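Stultdale Public Library to Extend Hours and Open Renovated Lower Level in March

STULTDALE – The Stultdale Public Library will reopen its lower level to the public in March, following a renovation that adds a local history room, a larger children's area and 200 seats for reading and study. On the same day, the library will begin Sunday service at its main building for the first time.

The renovation is the largest change to the main building since the east entrance was added. It was paid for through the city's capital budget and a gift from the Hordiienko Family Foundation, which has supported literacy programs in the Stultdale area for many years. No increase in the library levy was requested for the project.

"Residents told us they wanted a library that was open when they were free to use it, with more room to sit down once they got here," the library said in a statement. "The new lower level and the Sunday schedule answer both requests."

New Hours

Beginning in March, the main building will be open on Sunday from 1 p.m. to 5 p.m. Hours on all other days remain the same. The circulation desk, the computer area and the children's area will be staffed during Sunday hours. Passport services and notary services will continue to be offered on weekdays only.

The drive-up return on the north side of the building will stay open at all times. Holds may be picked up at the circulation desk or from the lobby lockers, which were installed as part of the renovation and can be opened with a library card.

Local History Room

The Hordiienko Local History Room will hold the library's collection of city directories, school yearbooks, plat maps and bound newspapers. Much of this material had been kept in off-site storage and could be seen only by appointment. The room also contains 3,432 photographs of Stultdale and nearby townships, all of which have been sorted and placed in archival sleeves by library staff.

Visitors may use the collection whenever the room is open. Items may not be checked out, but copies and scans can be made at no charge for personal use. Requests for commercial use will be handled by the reference department under the library's existing fee schedule.

The library will continue to accept gifts of family papers, business records and photographs that relate to the history of the area. Donors are asked to contact the reference department before bringing materials to the building – space for unsorted items is limited.
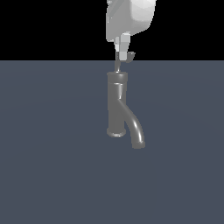 Programs and Meeting Space

The lower level includes 3 meeting rooms, which may be reserved by residents and local groups through the library website. The two smaller rooms are intended for tutoring, interviews and study groups. The largest room has a separate entrance and may be booked for evening events that end after the library has closed.

A spring schedule of classes and talks will be posted at both service desks. It includes tax form help, beginning genealogy, a weekly English conversation group, and a lecture series on the history of the Skarnotum River mills. All programs are free. Registration is required for classes and will open 15 days before each session.

Preschool story time will move from the second floor to the new children's area, which has its own restroom and a stroller parking space near the elevator.

Construction and Access

Design work was carried out by Atadis, an architecture firm with previous library and school projects in the region. The work included new lighting, a replacement heating and cooling system, wider aisles between shelves, and a second elevator serving all floors. Assistive listening equipment is available in every meeting room and may be requested at the reference desk.

The parking lot on the west side of the building will be closed for repaving until the week before the reopening. Street parking and the city garage remain available, and library patrons may have garage tickets validated at the circulation desk.

About the Stultdale Public Library

The Stultdale Public Library serves the residents of Stultdale and surrounding townships through its main building, a branch on the south side and a bookmobile. Library cards are free to all who live, work or attend school in the service area. Media inquiries and interview requests may be directed to the library's communications office during regular weekday hours.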